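Section 4: Dressing the Bed and Running Your First Night

Friday, August 21, 2026
By Shuk-fan Lo

You've got the Jiltard base unit on the floor, the hose is clicked in, and the control box has shown its green light. Now comes the fun part! This section covers fitting the cooling pad, making the bed over it, and picking settings for your first night. Most of it is ordinary bed making with a few extra things to watch.

4.1 Before you start

Strip the bed down to the bare mattress. Set aside a fitted sheet, a flat sheet if you like one, and whatever you normally sleep under. Thin layers work best over the pad. Cotton is great, and so is any light knit. A thick quilted topper on top of the pad will soak up most of the cooling before it gets to you, so put the topper underneath.

Wash new sheets once before you use them. Factory finish can make fabric feel slick, and a slick sheet creeps around over the pad for the first few nights.

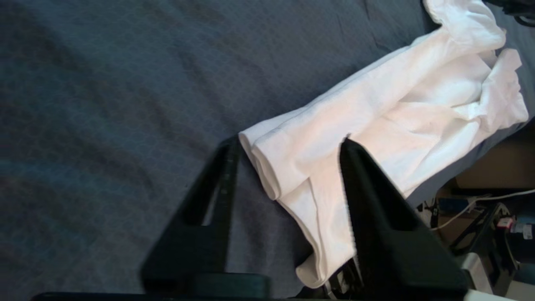

4.2 Fitting the pad

1. Unroll the pad with the printed side up and the hose port at the foot of the bed. Give it ten minutes to relax if it has been boxed up in a cold garage.

2. Hook the elastic corner straps under the two corners at the head first, then pull the pad snug and hook the foot. (Doing the foot first leaves a wrinkle right across your shoulders, and you will feel it.)

3. Run the flat of your hand from the middle outward. The water channels should feel even, with no hard ridge where the pad has doubled over.

4. Bring the hose down between the mattress and the footboard. Leave a loose curve in it.

CAUTION: Never pin, staple or safety-pin anything to the pad. If your sheets slip, use sheet clips on the mattress edge only.

5. Put the fitted sheet on over everything, starting at the head again. Deep-pocket sheets are easier, but a regular one stretches fine over most mattresses.

4.3 Filling and priming

6. Fill the tank to the line with distilled water. Tap water works in a pinch for one night, but drain it the next day.

7. Press and hold PRIME for 2 seconds. You'll hear gurgling, then a steady hum. It's a lovely sound once you know what it means: water has reached the far end of the pad.

8. Check the level and top up. The pad drinks more than people expect on its first fill.

NOTE: If the gurgling goes on for more than 11 minutes, look for a kink in the hose, usually right at the footboard. Straighten it and prime again.

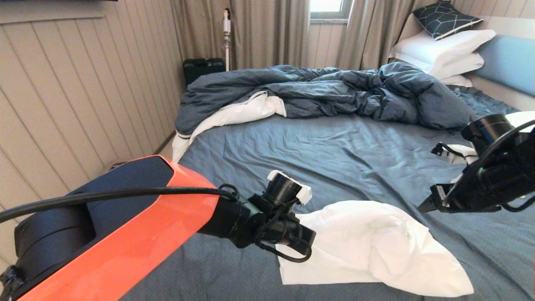 4.4 Your first night

9. Set the dial to 76 and turn the unit on an hour before bed. It may sound warm for a cooling pad! A pad touches you directly, though, and going straight to the low end is the quickest way to end up awake at 3 a.m. hunting for socks.

10. Drop the setting by 2 degrees each night until you find your spot. Write it down somewhere. Yi-chun Yip on our support desk swears by a sticky note on the side of the control box, and I've copied her ever since.

11. If two people share the bed and only one runs hot, choose HALF on the zone switch. The left and right halves are marked as you'd lie on your back.

Pillows are up to you. Some owners tuck the top edge of the pad under the pillow for a cool neck, and I love it in June.

4.5 Weekly care

Wipe the pad with a damp cloth and let it air for an hour before you make the bed again. Wash your sheets as usual. Every 400 hours the control box will blink CLEAN; drain the tank, run one packet of Fang descaler through, then rinse twice with distilled water.

CAUTION: Do not put the pad in a washer or dryer. Spot cleaning only.

Spare corner straps and hose seals are listed in Section 7.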